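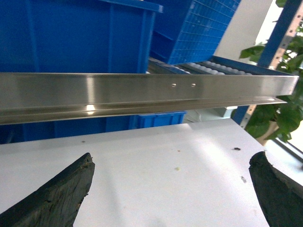

Attachment 1 – steel channel, two holes near centre of upper face

Ticket 699
Product: Korerik label printer, Medina warehouse
Reported by: Kwok-wai Hsueh
Priority: normal
Status: closed

Summary
Part labels for stainless stock print with the description field blank. Part number and barcode are fine. Other categories print normally.

Thursday, 9:10
Reproduced from the Godia terminal. Printed five labels for the channel, all with no description. Same item prints correctly from the office PC.

9:40
Reinstalled the Tondora driver on the terminal. No change. Swapped the label roll and cleaned the print head. No change.

10:25
Exported the print job as text. The description is present in the export but runs to 90 characters. The template on the terminal allows up to 69 and is set to drop the field when it overflows – the office PC has the older template, which wraps the text.

11:05
Changed overflow behaviour to "wrap" and reduced the font by one size. Test labels OK. Barcode still scans at the receiving desk.

13:30
Kwok-wai asked whether labels already on the shelf need replacing. Part numbers are valid, so only the stainless bins are being redone. Queued a batch of 500.

15:15
Batch finished, one jam near the end, cleared by hand. Template copied to the office PC so both match. Colour settings left as they were.

Closed. Reopen under the same number if the field goes blank again.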